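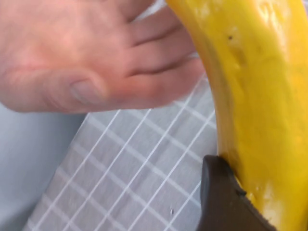

Figure 1. Wrist camera view: a hand close to a banana, with one gripper finger against the peel.

Interim Progress Report: Contact-Aware Grasp Control
Submitted to the Wurelham Fund by Cenov, March 27, 2021

Summary

Work during the reporting period concentrated on the perception and control software for handling soft produce near people. The second milestone has been met. The third, which covers replanning when a person reaches into the workspace, is partly complete and is expected to close in November.

Perception

The segmentation module now assigns separate labels to hand, object, gripper and background in the wrist camera stream. Close views such as Figure 1 remain the hardest case. The object extends past the edge of the image, the hand is slightly blurred, and the gap between fingertips and fruit is narrow. The earlier version often merged hand and object under these conditions. The revised version was evaluated on 167 recorded sequences and kept the two labels separate in 68 percent of close-range views. The target stated in the proposal is higher, and further training data is being prepared.

Marks and bruises on the peel caused false edges in early tests. A smoothing step was added before the contour is passed to the planner.

Control

The grip controller has been moved to the Kyei runtime. Its update cycle now takes 18 milliseconds, down from 65. The shorter cycle allows the controller to reduce closing force as soon as contact is reported. Force limits are read from a settings file for each type of object and can be changed without rebuilding the software.

Planning

The planner treats a detected hand as a region to be avoided and holds the gripper in place until the region is clear. This behavior is correct in simulation. On hardware, the hold is sometimes released too early when the hand label drops out for a few images. A short memory of the last known hand position is under review.

Tooling

Recorded sequences are stored and replayed through Grakadico. Label corrections made during replay are saved with the software version that produced the original result. Export of force data alongside the images is not yet available.

Issues and Requests

Labeling of close-range views has taken longer than planned. Cenov requests approval to move unspent travel funds to labeling work. No change to the total award is requested.

Next Period

Planned work includes the hand position memory, a repeat of the close-range evaluation, and delivery of the force export function.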